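Housekeeping and Cleaning Trades > Work and Pay
Thread: Half my shift is now training a tidy-up robot, anyone else?

mavis_s
Joined: October
Location: day shift

I clean for Halvorsen. We do furnished rentals and a few private homes on contract. Starting this fall, 8 of us were moved onto what they call demonstration work for a company named Vovance. You clean the regular way until lunch, then after lunch you do small tidying jobs with a gripper in each hand. The grippers record how you do it, and the recordings go toward a robot that is supposed to do the same jobs later.

I am not against it. The pay is the same hourly rate and my knees like it better than bathrooms. But the job has changed and I would like to hear from people who are further along. My questions are mostly about hours, who is responsible for the room, and whether the old crew got smaller once the robot showed up.

The task we do most is trash. Wrappers, tissues, empty cans, into a bin. With my own hands I can clear a room like that without thinking. With these I have to think about every wrapper. 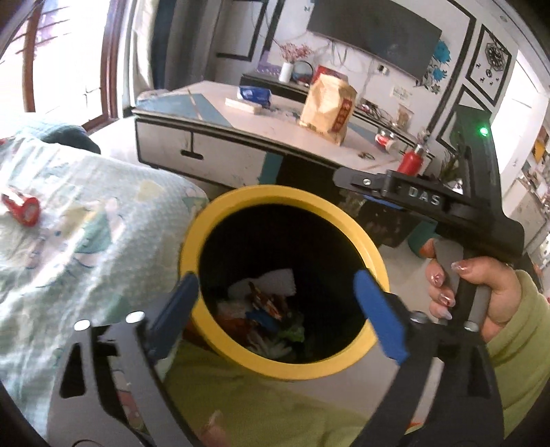
Blue pads over the trash bin, some tissue and wrappers already in it.

The handles are on the sides and you work the jaws from there. If anybody knows how to keep your wrist from getting sore by the end of the afternoon, I would take that too.

dan_didenko
Location: nights, hotel side

We did this at my last place, different company. The wrist thing gets better if you keep your elbow in and move from the shoulder. Also ask for a shorter block. We had two hours straight at the beginning and people got sloppy in the second hour, so the recordings got thrown out anyway and they cut it down.

On crew size, they did not lay anyone off while I was there. They also did not replace the people who left. You can call that whatever you want.

floor3_tharun

I supervise, so take this as coming from that side. My full name is Tharun Ramasamy if anyone wants to check I am a real person, I post under it on the trade board too.

We have an Ondero unit on one floor. It picks up light trash and it carries linen bags. What changed for us:

The first hour of the shift is different. Somebody has to walk the rooms before the unit goes in and pick up chargers, earrings, pill boxes, anything that is not trash but looks like it. Before, the attendant made that call while she was working. Now the call is a separate job, and it is a skilled job, and it is not on anybody's job description.

Attendants spend more time in bathrooms and on beds, because the unit took the light part of the room. This is the complaint I hear most. The trash and the straightening up used to be where you caught your breath.

Room count per person went up from 15 before anybody had measured anything. I fought that one and got half of it back.

mavis_s

That second point is what I was afraid of. The light part of the room is the part I am teaching it.

Who signs for the room at your place, Tharun? If something gets thrown out that should not have been?

floor3_tharun

The attendant still signs. I think that is wrong and I have said so in writing. If a machine emptied the table, the sheet should say the machine emptied the table.

chaminda_a

I am going to disagree with the mood here a little.

I did recording work full time for 3 months and I now train new people on it for Rusano. Before that I cleaned offices for a long time. The recording work is the first job I have had where somebody asked me how I do something and then wrote it down. I got a raise out of it. It was a small raise but cleaning offices never gave me one.

The light part of the room argument, I understand it. But picking up other people's garbage is not a rest. It was only a rest compared to the tub. If the machine takes the garbage then the answer is fewer rooms per person, and that is a thing to argue with the boss about. The machine does not set the room count.

gwen_foulkes

Chaminda, with respect, the boss sets the room count using the machine as the reason. I have sat in that meeting. They had a slide.

I do scheduling for a care home and we looked at one of these for residents' rooms. We turned it down for now. The residents keep things that look like trash. Candy wrappers folded into shapes, an empty tin with a ribbon in it, that kind of thing. Our aides know which is which because they know the person. I asked the sales rep how the unit would know and he said it would ask. Ask who? The aide, on a tablet, while she is in another room with somebody in the shower.

So I would put it the way Tharun did. The knowing part does not go away, it just gets moved to somewhere it isn't counted.

chaminda_a

Gwenllian, fair on the care home. I would not put one there either. A rental between guests is different, everything left behind in there is either trash or lost property.

On the slide, I believe you.

dan_didenko

Mavis, what is the gripper like with foil and thin plastic? That was our worst one. Ours had smooth pads and wrappers just slid out.

mavis_s

Better than I thought, worse than fingers. The pads have some ribbing. What gets me is anything flat on a bedspread, because you end up pinching the fabric along with it. What I do now is come in at a corner where it is already sticking up. Cans are easier if you take them across the middle, but they roll if you bump them first.

Foil from snacks and candy is most of the session. Same room, the purple ones:
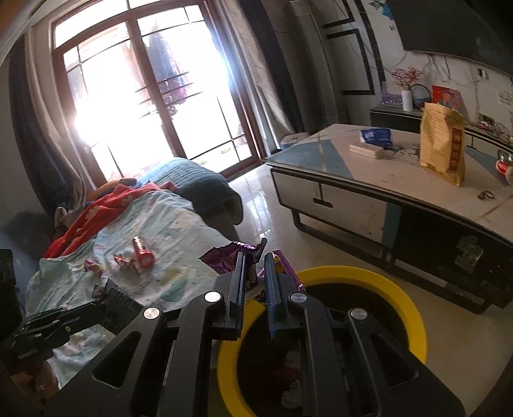 Purple foil wrapper at the jaws, the second gripper off to the left.

I keep the bin close in front of me so there is not much carrying. My coordinator says to change up where the bin goes so the robot does not learn it is always in one spot. I forget to do that. When you have cleaned for years you put the bin where it saves you steps and you stop noticing you did it.

chaminda_a

Your coordinator is right about moving it, but put it on them to move it. Where I work the person setting up the room shifts the bin and the loose stuff between takes. The person recording should only have to do the task.

Also, do not slow down to look neat. New people do that. They move like they are carrying soup. Work at a pace you could keep up all day and if you fumble one, pick it up again and keep going. The fumbles are useful to them as long as you fix it.

mavis_s

Nobody sets up for me. I do the setup, the recording, and then I clean up after it. I also fill out the log.

floor3_tharun

Then that is four jobs and you should write down how long each one takes for a week. Do it on paper. I am serious, this is how I got our room count moved back down. I had 26 sheets from different attendants showing the walk-through before the unit went in, with start and stop times. Management had it down as zero minutes.

old_mop_bucket

Been reading this forum a long time, don't post much. I will say what I think, which is that you people are training your replacement and being polite about it. In the warehouse I worked before cleaning, they had us wear scanners on our wrists "to help with layout." Two years later the layout was conveyor belts and there were a third as many of us. I don't care how nice the coordinator is.

dan_didenko

Could be. But Mavis said no to nothing by saying yes. If she refused they would have somebody else from the crew in there holding the grippers, and she would be doing bathrooms all day for the same money.

old_mop_bucket

Didn't say refuse. I said get something for it while they still need you. After the recordings are done they don't.

gwen_foulkes

I agree with Bucket on that, and I don't say it often. Mavis, did you sign anything separate for this work? Is there a clause about how long the assignment runs and whether you go back to your old hours after?

mavis_s

We got a two page sheet in October 2020 when it started. It covers the recording, what they can keep, and not showing mail or family photos on camera. There is nothing about hours after. I went and reread it just now to be sure. It says the assignment is "ongoing as needed."

gwen_foulkes

As needed by them. I would ask for three things in writing. That your regular hours are held for you when it ends. That setup and log time is paid as work time, if there is any doubt about it. And that if a unit comes into your buildings, the people who did the recording get first pick of whatever the new job is, the walk-through job or running the unit or whatever they name it.

chaminda_a

The last one is realistic. Rusano did it that way. The people who recorded are better at running the thing because they know what it was shown and what it wasn't. I can look at a room and tell you what it will miss — anything tucked down in the folds of a blanket, for a start, since hardly anyone recorded that.

mavis_s

Thank you, this is more use than the meeting we had. I talked to two of the others at break. One doesn't want to make a fuss and one wants to do the time sheets with me, so that makes two of us writing it down.

I will say one more thing for the other side. The afternoon block is quiet, I get to sit for some of it, and no one is texting me that the next guest is already in the parking lot. I don't want to lose that either. If I complain and they put me back on full days of turnovers I won't be thrilled.

floor3_tharun

Time sheets aren't a complaint. Hand them over as information. Put the date and the room on every one.

dan_didenko

And get the blocks shortened. Elbow in.

mavis_s

Started the sheets. Setup took longer than the recording on the first one. I'll post the week when I have it.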